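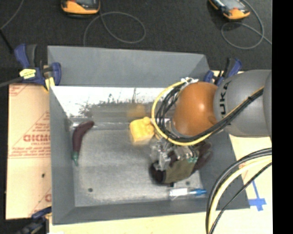
A KUKA robot arm reaching into a large grey bin

The Harju Missing Persons Service is a small public office which helps the police look for people who have gone missing in and near the town of Harju. It grew out of a telephone line opened one December by Svyatoslav Mykhailiuk, a retired constable much loved locally, and it now answers calls 24 hours a day, with roughly 400 coming in each year. Families are given a single officer to talk to, and a second office, at Stilum, looks after cases along the coast.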